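One table, one drawer organizer, one evening. A small thread about how I am putting my desk drawer in order. 1/9
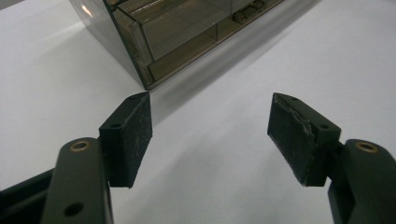 I started with the drawer because it is the place where everything goes when I have no idea where it should go. Batteries, stamps, a key from my old apartment in Horar. 2/9

My first rule: take all things out before you buy anything. I did not follow this rule two years ago, and I bought three boxes that were too high. The drawer could not close. 3/9

My second rule: measure the inside of the drawer, and measure it at the back also. Mine is 484 mm wide at the front and a little less behind, where the rails are. 4/9

I like an organizer that lets some light through. When it is in a dark drawer I still see if something small is lying under the edge. The brown color also forgives dust - this is important for me, I don't clean very often. 5/9

Then the pens. I tested every pen on the back of an envelope and 17 of them did not write. I was keeping them since my time at Humphreys, where we got a new one at each meeting. 6/9

My friend Everaldo Peixoto asked me why I don't put paper clips in a jar. I tried it. I had 200 clips in a jar and each time I needed one, I got a chain of eight. A flat tray is better, you take one with a finger. 7/9

What I do not have an answer for is cables. They are too long for any section, and if I fold them they jump out again. For the moment they live in a cloth bag in the hall closet. If you have a better way, please write to me. 8/9

Tomorrow I will put a piece of thin felt on the bottom of the drawer, so that nothing slides when I open it fast. After this comes the kitchen drawer, with the rubber bands and the birthday candles. I am a little afraid of that one. 9/9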